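Subject: Re: [finishers] Waterborne topcoats, again

> I've switched the whole shop over to Gilterex and I'm not going back.
> No yellowing, no smell, and the rep says two coats will stand up to
> anything a family can do to a kitchen table. He showed me a panel
> that had coffee sitting on it overnight. Not a mark. Anyone still
> spraying solvent on pale wood is kidding themselves.

I've read this message on this list before, with a different product in it each time. Five years back it was Deltora, and I bought a drum of that on the strength of posts a lot like this one.

Let me take the coffee panel first. Reps carry panels that passed. I'd like to know how long that panel cured before the coffee went on it. My guess is 90 days on a shelf, in which case most finishes on the market would have shrugged it off. A customer puts a hot mug down the first evening the table is in the house. If anybody has a ring test done at one week, on a piece that came out of a working shop in August with the humidity up, please post it and I'll read every word.

No yellowing I'll half believe. The clear waterbornes do stay pale, and on light wood that matters, which is why people keep coming back to them in spite of everything. But pale and invisible are different things. On a light top the coating has nowhere to hide. Lap lines, dry spray, a bit of haze from putting the second coat on too soon, you get all of it the minute the customer stands at the low end of the table with a window in front of them. Straight down under the shop tubes it looks perfect. Get your eye low and look along the grain with cold light on it, and then tell me how it looks. 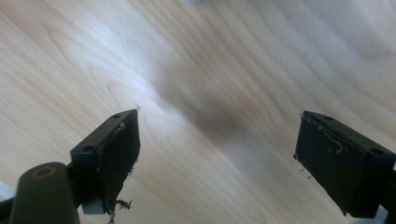
Bahrami list, digest reader, wrote to me off list to say the haze is all in the sanding, that 220 between coats with a clean wipe cures it, and that people blame the can for what they did with the paper. Fair enough as far as it goes. I sanded at 220. I also sanded at 320 on the other half of the same job and couldn't tell the halves apart, so I'm not ready to let the can off.

Then there's repair. With lacquer I can go to somebody's house, melt a new coat into the old one and be home for lunch. With these you're adding a layer on top, and if you cut through you get a witness line you'll be looking at for good. The Itum data sheet has nine pages on application and one sentence on repair, and the sentence says to contact the distributor. I did that. The distributor told me to strip it.

I'm not telling anybody to stay with solvent. My lungs would vote the other way, and the insurance people certainly would. What I object to is "not going back" from someone who hasn't said how many pieces are out in the world or how long they've been there. Have any come back? Has a chair arm gone gummy yet? Hand oils took longer than a year to show on the Deltora jobs, and by then the drum was empty and I'd told everyone how happy I was.

Post again after two winters. In the meantime, if you still have an offcut from the first batch, leave it on the bench with a wet glass on it and let us know.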